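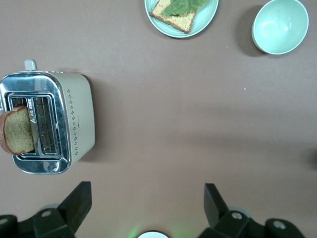 Search articles Go All sections

Teaching by Hand, Teaching by Wire

3 August 2024
By Aslak Ljungberg

The sandwich task has eleven steps in the written protocol, and the operators at Pundton disagree about most of them. The lettuce is the exception. Everyone agrees that the lettuce is the hard part.

Pundton is a small contract laboratory that records demonstrations for companies training robot arms. A customer specifies a task, the laboratory builds a tabletop for it, and operators then perform the task through the robot until there are enough good recordings to train on. The kitchen series was ordered by Solheim, which wants an arm that can prepare simple food in a shared kitchen. It covers toast, open-faced sandwiches, filling a bowl, and clearing up afterward. The contract calls for 1000 accepted episodes. By the end of July the laboratory had delivered 895.

An episode is one complete attempt, from the arm's home position back to the arm's home position. It contains the camera streams, the joint angles, the gripper opening, and the commands the operator gave. If any of these has a gap, the episode is rejected by software before a person looks at it. If the streams are intact, a reviewer watches it at double speed and marks it accepted, rejected, or usable in part.

There are two ways to give a demonstration at Pundton. In the first, called hand guiding, the operator takes hold of the arm and moves it. The motors carry the arm's weight and offer little resistance. In the second, the operator sits at a station two meters away and moves a smaller copy of the arm, called the leader, and the robot follows. The leader has a trigger that closes the gripper.

Hand guiding is quick to learn. Valter Kvam, who trains new operators, gives them an afternoon with it, and most can load a toaster by the end. The operator feels contact directly through the arm, so a slice that catches on the edge of a slot is noticed at once. The drawback is in the video. A person leaning over the table puts sleeves, wrists, and shadows into the overhead view, and a model trained on that footage may come to depend on them. The wrist camera suffers less, but it still picks up changes in light when the operator shifts position.

Remote control gives clean video and costs more in practice time. Kvam estimates a week before an operator's recordings are worth keeping. The leader at Pundton, a Tornosex unit, returns no force. The operator judges contact by eye, from across the table and from a monitor showing the wrist view.

"You learn to watch the bread bend," Kvam said. "If the slice bows, you are pushing on metal. Back off, turn the wrist a little, try again."

The wrist view is what the model relies on in the last few centimeters, and Pundton now requires operators to use it for the same part of the motion. The reasoning is practical. An operator looking over the top of the arm can see things the wrist camera can't, and may steer around an object that never enters the recorded view. The model then has a correct action with no visible cause. In early recordings this showed up as small unexplained detours on the way to the plate. Solheim's engineers sent a list of them back.

Jae-hoon Ji wrote the current protocol. It fixes what has to be fixed and leaves the rest to vary. The toaster may stand on either side of the table. Its angle changes between episodes. The plate and bowl are the same pale green, which Ji chose on purpose, so that the model can't tell them apart by color and has to use shape. Bread may begin in a slot or on the plate. The bowl may be part of the task or may simply be there.

"A table with only the needed objects teaches the robot that every object is needed," Ji said. "We had that problem. It put toast in the bowl because the bowl was present."

Placing a slice into a toaster slot requires the gripper to hold it near the top edge and keep it upright. Taking it out is the same motion reversed, with one complication: a toasted slice is stiffer and breaks where a fresh slice would fold. The protocol treats fresh and toasted bread as separate conditions and logs them separately. Grip width is logged as well. Operators on the leader tend to squeeze too hard, since the trigger tells them nothing, and Kvam has them practice on stale bread until they stop leaving dents.

The lever is a different kind of problem. Pushing it down takes more force than anything else in the series, and it is done with closed fingers pressing from above. If the fingertips land off center they slide off the knob and strike the housing. Torbjørn Holmgren, the technician responsible for the arms, limits the downward force in software and replaces fingertips when the faces wear. He would prefer that lever presses be recorded by hand guiding only, and for one month they were. Solheim asked for them to be recorded remotely again so that the whole task would come from one source.

Lettuce has no reliable shape. A leaf seen from above may offer one good place to grip or none, and the leaf changes each time it is handled. After a few episodes it goes limp and has to be replaced. The protocol allows a leaf to be set down in any position so long as it rests mainly on the bread. Early reviewers rejected placements with leaf hanging past the crust, and the laboratory lost a good deal of usable work before Ji rewrote the rule.

Kjell Isaksson reviews the recordings. He is strict about pauses. An operator who stops for two seconds to think has recorded two seconds in which the correct action was to do nothing, and a model will copy that. He is tolerant of mistakes that are corrected. A dropped slice that is picked up and placed again is marked accepted, with a tag, and Solheim has asked for more of them. Staged mistakes are not allowed. Isaksson says he can recognize them, and the operators say he can't.

The split between the two methods has settled for the present. Of the delivered episodes, 582 were recorded through the leader and the others by hand guiding. New tasks start with hand guiding, which exposes bad layouts in the first hour, and move to the leader once the table has been corrected. Marier, a second customer, has ordered a sorting task on the same terms and will supply its own arm.

Pundton has 16 operators on its schedule, working in short shifts. Kvam caps a session on the leader at forty minutes. Past that point the recordings still pass review, but the paths get longer and the approach to the slot gets slower, and both can be seen in the joint data. He plots them for each operator and posts nothing on the wall.

The remaining kitchen episodes are mostly sandwiches. Holmgren has a new set of fingertips on order with a softer face, intended for the leaf. Ji wants them kept off the robot until the series is complete, so that all the recordings share the same hardware. Holmgren has agreed to leave them in the box.

Contact the editors | Copyright 2024, all rights reserved | Back to top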